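Bathroom stuff, sorted into bins (Clarside house, part 3)

Quick one this time, photos now and a proper write-up when I get a minute. For anyone just landing here, we're clearing and repacking the upstairs of the Clarside house ahead of the move in April. Parts 1 and 2 were the linen cupboard and the box room. This page is the creams, tubes and bottles, which I'd been putting off for weeks.

Old house, 1886 over the door, and not one decent shelf in the bathroom. Everything lived on the windowsill or in a carrier bag under the basin. Dénes Vida lent me his label printer and a stack of bins and told me to get on with it. So I did, mostly before lunch.

Rules I went by. One kind of thing per bin. Tubes stand on their caps, crimped end up. Anything out of date goes straight in the bag for the chemist. No "might come in handy" pile, that's how we got here.

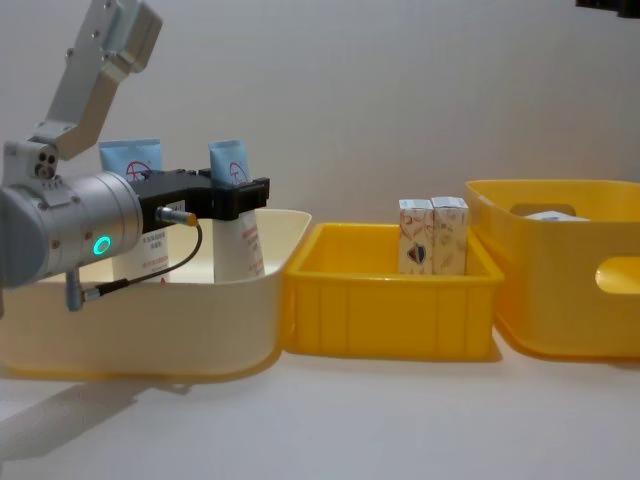 Bins are the part I was fussiest about. Tried the Pinder ones first, too shallow, everything tall fell over the minute you picked them up. The Palero ones are deeper but the lids don't fit properly and I took two back. In the end went without lids altogether for anything we use daily, lids only for the stuff going into storage. Cheaper too. Whole lot came in under what I'd put by, so the change went on hooks for the back of the door.

Labels: big letters, on the short side, so you can read them when they're on a shelf. Did the first 14 on the long side like an idiot and had to peal them all off again. Warm water and a thumbnail, if you're wondering.

Measure your shelf before you buy anything. Ours (the new one, at the other end) is 966 mm wide, with 344 mm up to the shelf above. I wrote it on the back of my hand and washed it off, so now it's on the fridge as well.

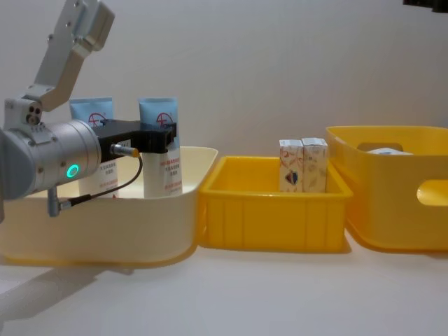

Skin creams were the worst for duplicates. Everybody in this house buys their own and then nobody finishes one. Same goes for sun lotion, lip stuff, that green gel from Antal that my sister swears by. I've put like with like now, so the two blue and white tubes with the red round logo are standing in the cream bin together, and the crimped ends stick up so you can grab one without tipping the rest over. If a tube is nearly finished it goes at the front. When the bin's full, no more buying, thats the deal.

Still to do: hair things, the first aid tin, the drawer with all the dead batteries and hotel soaps. Also need to work out where the spare toothbrushes went, I know I packed them, definately saw them on the landing.

Part 4 is the kitchen. Might be a while. If you've got a good way of packing spice jars so they don't roll about, leave it in the comments please, I've got a whole cupboard of them and only newspaper so far.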